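Software Engineer, Simulation and Motion Planning – Skorkeck

Permanent, full time, on site with two days a week from home
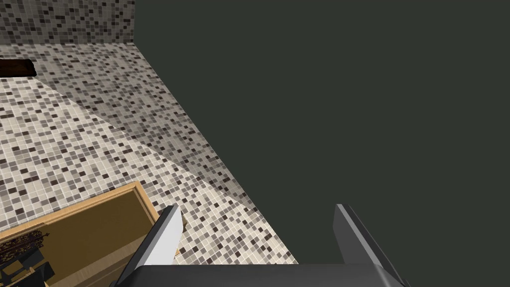 Simulated gripper view over a mosaic-tiled floor, with an open wooden box at lower left.

Skorkeck writes control and planning software for mobile manipulators. The planning group maintains Zistum, our in-house simulator and test runner, and the planner that is tested against it. We are looking for an engineer to take over the link between the two.

The nightly run covers 594 rendered rooms. Each is loaded with a fixed seed, the planner is given a goal, and the joint trajectories are logged together with the wrist view. Failures are sorted by hand on Wednesday mornings. Most of them trace back to one of 4 causes: stale collision meshes, poor depth on dark flat surfaces, shadow edges taken for object edges, and time-outs in the inverse kinematics solver.

The work

You will own the scene loader and the collision-checking interface, both in C++ with Python bindings. In the first months you will replace the present mesh cache, which does not notice when a drawer or door has moved. After that the job turns to perception: feeding segmentation output into the planner with a usable estimate of its error. You will also review code from the Bakudbridge office, where the low-level controller is written.

What we need

Good modern C++ and the habit of profiling before changing things. Working knowledge of sampling-based planners and rigid-body transforms. Experience with at least one physics engine, including its contact model. You should be able to write a bug report that somebody else can reproduce.

Useful, but not required: GPU rendering, ROS 2, or continuous integration for tests that run longer than an hour.

Degrees are considered alongside other evidence – a public repository or a thesis chapter will do.

How to apply

Send a CV and one page on a planning or simulation fault you have traced to its source. Quote reference 836. Technical questions go to Jörg Fröhlich, who leads the planning group. Interviews are held in November and include a two-hour paid exercise on a cut-down copy of Zistum.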